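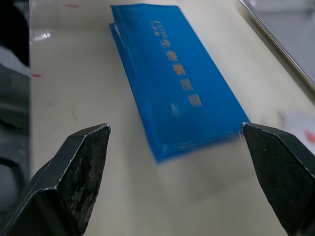 Das blaue Heft auf dem Tisch, Goldschrift auf dem Deckel

Hallo zusammen,

Yến Lương schrieb am Montag:
> Hat noch jemand so eine blaue Hülle mit Goldschrift?
> Ich räume gerade die Schublade mit den Urkunden aus
> und suche ein Gegenstück zu meiner von Plastodeo.

Ja, ich, siehe Foto! Schön knallig blau, glänzend und mit runden Ecken, die Schrift läuft längs über den Deckel. Ob deine genauso aussieht, musst du selbst vergleichen (meine lag jahrelang unter den Kontoauszügen, ich hatte sie komplett vergessen). In den Karton Nr. 32 passen bei mir bis zu 20 Stück, wenn man sie abwechselnd mit dem Rücken nach links und rechts legt – klappt prima! Magst du sie haben? Dann bringe ich sie im Oktober mit.

Liebe Grüße
Nuwan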